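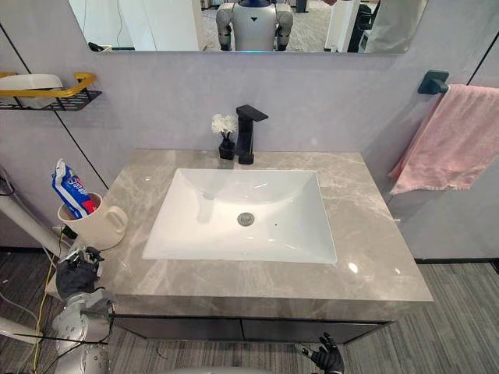

Mondell is the old sales floor on the second story of the Adamczyk building, and this spring we finished fitting it out as a set of home rooms and one open work area. The bathroom corner took the longest, mostly on account of the stone. We went with gray marble with white veining for the counter, set a white rectangular basin into it from underneath, and put a matte black single-lever faucet behind the basin. The wall is plain light gray panel. Everything else in the corner was picked to go with those, apart from the pink hand towel, which Irena Szczepańska chose and which has stayed.

The whole space is 2,177 square feet. When we took it over in April it had bare concrete in one half and old tile in the other, with a step between them that had to be ground down. Jarosław Borkowska did the grinding and the leveling. Mbali Ngubane drew the layout and kept the list of fixtures. The pictures on this page are from May 2022, after the fixtures were in.

A few notes on the bathroom for people who have asked.

The counter is a single slab with a thick front edge. It was cut off site from a paper template, and the basin opening was cut at the same time. The first template was wrong by the width of a pencil line on the left side and we had to make a second one. If you are ordering stone for a room like this, wait until the wall panels are up before you measure.

The shelf on the left wall is black wire with a gold-colored rail along the front. It is fixed into the panel with hollow wall anchors and is meant for light things only. The towel bar on the right has a dark gray square bracket. We had a chrome one first and sent it back.

The little black holder by the faucet has a white artificial flower in it. Real ones were tried in another room and did not do well with no window.

The mirror is wide and came from Drerel along with the panels. It was the last thing to go up. It took two people to lift and a third to check the level.

The floor in the work area is gray carpet. Igor Krajewska wanted something that would not show every mark, and the streaked pattern came in the right grays, from light up to charcoal. It was ordered from Fastia in 40 boxes. We laid it with all the streaks running the same way, down the length of the room. Laying them in alternate directions was discussed, but it looked too busy when we tried a small patch. 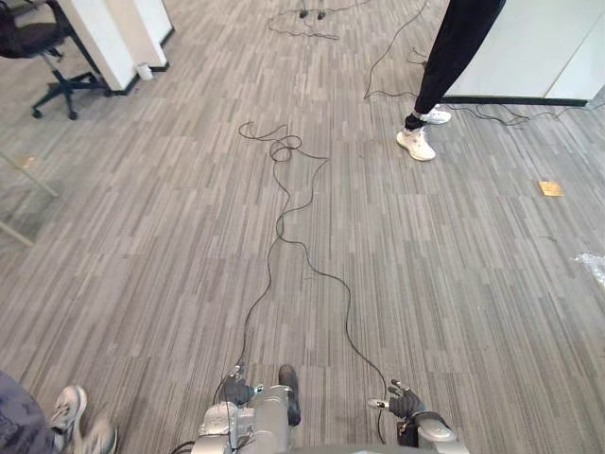
Work area, looking down the carpet, with the long black cables across the middle of the floor.

There is no floor outlet in this part of the building and there will not be one, as the slab can't be cut. All the power comes off the walls. Long leads are to be coiled and hung up at the end of the day, on the hooks by the door. Please don't put them away in a knot, and please don't tape them to the carpet. The tape leaves a residue that takes an hour to get off.

Vacuum with the streaks and not across them. The spare carpet is stored flat in the closet behind the kitchen wall, and the leftover panel is next to it.

Still to do: a door stop for the bathroom corner, a second coat on the trim by the entrance, and a proper sign for the stairs. Witold Stępień has the keys and the paint codes. Pictures of the kitchen and the bedroom will go on a separate page when the cabinet doors have come.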